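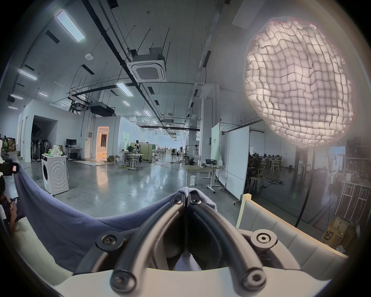

Posted by Skelosberg
Budget for hand-held grippers: what am I forgetting? I've been given 3819 dollars to start a bedding project, and Zuvari wants 830 per gripper. My boss divided one number by the other and went to lunch. The job is pinching up cloth between the two curved fingers, one little tuft at a time, on a bed with a padded headboard. Delivery would be in May. Do I really spend it all on grippers?

Prallaneo
Please don't. Buy two, use them for a month, then decide. Our spare finger sets were 179 and I wish I'd ordered them the first time. 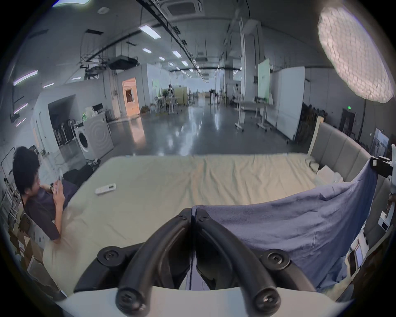 Also put money aside for bedding. Sheets pill and blankets stretch, and you'll want more than one color. Ours run 40 each and accounting still asks who is sleeping at work.

Gus Bellamy
just get the cheap ones

Caputo
Cheap ones are fine if you like tightening screws. I'd ask Zuvari for these before paying:
- spare fingers and screws, quoted separately
- who pays shipping on repairs
- a loaner while yours is away 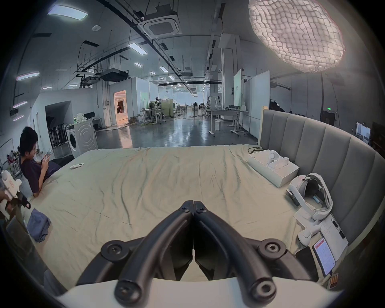
- a price that holds until your boss is back from lunch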